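Letik small-things tabletop set - README

2 min read

Notes for whoever picks this up next. Last touched 2024-11-17, was meant to be done in September.

# What it covers

Putting small things away on a table. Bottles, boxes, bowls, bits that go inside the boxes. 147 clips, 56 of them from the Werkbridge room, the rest from Bistach. Clips are short, one tidy-up each, start to finish. A few stop early, they're marked `part` in the sheet.

# Objects

Names in the sheet are plain on purpose: bottle, box, bowl, item. If a box has a lid, put lid open or lid closed as it is at the START of the clip. Colour goes after the name, so `bottle, white`. Please dont invent new names, we had 5 words for the same bowl at one point and it took ages to sort. 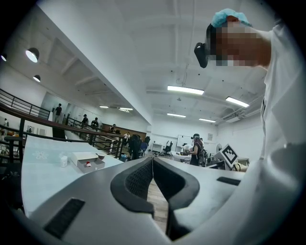

Things inside a box get their own line, with `in box` in the place column. Two colours, write both with a dash (red-white). If you can't tell what something is, `item` is fine, leave it at that.

# Tables

Table pattern matters more than we thought. Plain and printed tops are kept in separate folders. Faint print still counts as printed. Old Zheng sheets have them mixed, don't merge those without checking.

# Known problems

- sheet v2 has the place column twice, use the second
- small bottles sometimes down as `jar`, fixing as we find them
- roughly 5 clips with no start time
- bowl behind a box: should be `behind`, some still say `next to`

# Use

Fine for internal work. Ask before passing on. Faces stay blurred in anything that leaves the folder, no exeptions.

2 comments · 5 shares

Related
- Bistach shelf set, README
- Zheng sheets: column guide
- Werkbridge room booking notes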